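How to Remove Dry-Erase Marker Stains From a Wood Tabletop

By Zoila Bedoya

Dry-erase ink is made to sit on a slick surface and wipe away. A wood tabletop is not that slick, even with a good finish on it, and the color can settle into the grain within a few hours. Most marks will still come out with things you already have in the house. Start with the mildest method and stop as soon as the mark is gone.

What you need

Soft white cloths
Dish soap
Rubbing alcohol
Baking soda
Cotton swabs
Furniture wax or food-safe mineral oil

Step 1: Find out what finish you have

Put a drop of water in a spot that doesn't show, such as the underside of an overhang. If it beads up, the wood has a sealed finish. If it soaks in and leaves a dark spot, the wood is oiled or bare. Sealed tops can take more wiping. Oiled tops stain faster but are easier to sand and fix.

Step 2: Wipe with soap and water

Mix 2 drops of dish soap into a cup of warm water. Wring the cloth out well and wipe along the grain. Dry the area right away. A fresh mark may need nothing else.

Step 3: Try alcohol on a swab

Dampen a cotton swab with rubbing alcohol and test it on the underside first. Alcohol will soften shellac and some lacquers, so if the swab feels sticky or picks up a brown tint, skip to the next step. Otherwise roll the swab over the ink and change to a clean one as it picks up color. Work from the outside of the mark toward the middle. Keep the alcohol away from flames and open a window.

Step 4: Use a baking soda paste

Mix baking soda with a little water until it is about as thick as toothpaste. Rub it on lightly with one finger, leave it for a minute, and wipe it off with a damp cloth.

Step 5: Sand an oiled top

Only do this on bare or oiled wood. Sand by hand with the grain, and blend outward so you don't leave a dip. Wipe off the dust before putting anything back on the table.

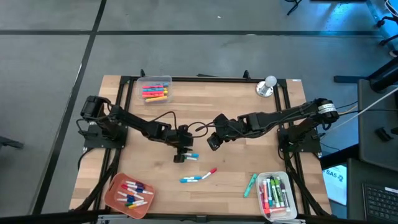 Step 6: Put the finish back

Rub a thin coat of mineral oil into an oiled top, wait 20 minutes, and buff off what is left. For a sealed top, a little furniture wax will even out the shine. Lay used oily rags flat to dry outdoors before you throw them away.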